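We use cookies to keep this site working. By reading on you accept this. Manage settings

Pad wear is in the data (and I nearly missed it)

Posted in January by the author of Wukilside

Quick one before I have to pack up the bench. Been meaning to write this for weeks, so it's going to be rough.

Background for anybody who didn't read the last post: Clomus is my side project for learning pick-and-place from hand-held gripper demos. Person holds the gripper, camera on the tool looks down past the fingers, you pick stuff up, put it down, repeat until your wrist complains. Then a policy is trained on the video plus the finger opening. No robot in the loop while collecting. That part works fine and I still like it a lot.

The set I'm talking about has 1,644 demos. After throwing out the bad ones (dropped tracking, me sneezing, one where I forgot to close the fingers at all) there's 1,527 left. Light plastic things mostly, cups and tubs, on a table. Recorded in order, same gripper, same pads from start to finish. Remember that last bit.

So. I trained on everything, got decent numbers on the held-out demos, put it on the arm with brand new pads, and it was bad. Not crazy bad. It reached the right place nearly every time, then closed too far. Thin cups went oval. A couple popped right out sideways.

First guess was calibration. Spent two evenings on that. Finger width was fine. Second guess was latency, also fine, although I did find a dumb bug in the resampling which I fixed and it changed nothing.

Third guess was pads, and only becuase I finally looked at them properly. They're soft black pads glued on the inner faces of the fingers. I'd been looking at them through the tool camera for the whole project and had just stopped seeing them. They shed. Bits come off, the edge gets ragged, and there's less material between the finger and the cup. Less material means you have to close further to get the same hold. And as the person holding it you do this without thinking, your hand just squeezes until it feels right. The model doesn't feel anything. It copies the width.

Checked it the cheap way. Took one cup I'd used all through collection, plotted the finger opening at lift against demo number. It drifts down. Slow slope, then a steeper bit late in the set. I'd shuffled before splitting train and held-out, so the held-out demos had the same mix of good and ratty pads as training, and of course the score looked nice. Classic. Should know better by now.

What I tried:

Split by time. Train on the early demos, test on the late ones. Error on closing width went up a lot, error on reaching barely moved. So the damage is in the grasp part and hardly anywhere else, good to know.

Feed in demo number as an extra input, so the model can sort of learn "pad age". Worked on paper. Useless on the arm, what number do you give it for new pads? I gave it zero. Better than before, still not great, and it feels like cheating.

Width relative to contact. This is the one I'm keeping. Instead of predicting absolute opening, mark the moment the object starts to resist (opening speed drops, pretty clear in the signal) and predict how much further to close after that. On the arm I get the same moment from motor current. Out of 21 test picks on new pads, 3 failed, and none of those were crushed cups. They were all misses on the approach, which is a different problem for a different week.

Old pads on the arm, same policy: also ok. Didn't do a full run, just enough to see it wasn't falling apart. So don't quote me on it.

Stuff I still don't know. Whether the camera image matters here. The pads are always in view, so a model could in theory look at how torn they are and adjust. Mine is trained at pretty low resolution and I doubt it sees shreds. Want to try a crop around the fingertips at full res. Also no idea if the two sides wearing unevenly pulls the object off center when it closes. Probably does a bit?

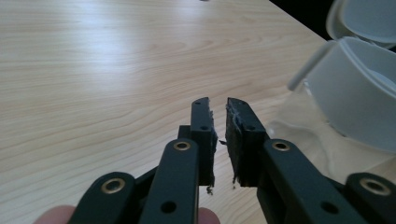 Clomus gripper over the table. Right pad is the worse of the two, look at the top corner.

Practical bits if you're collecting your own. Write down when you change pads, in the metadata and not on a sticky note. Record a short clip closing on something rigid at the start of every session, the opening at contact gives you the pad thickness for free and you can correct everything later. I didn't do this and I'm sorry I didn't. And hold out by session, never shuffled.

Somebody on the Wumasby list asked about harder rubber. Tried a scrap of it, lasts longer, slips on glossy plastic. Başaran foam is next on my list to try, haven't ordered yet.

Code for the contact thing is coming once I've taken my hardcoded paths out of it. Plots too, they're ugly right now and the axis labels are worng.

Last updated: January, added the note about old pads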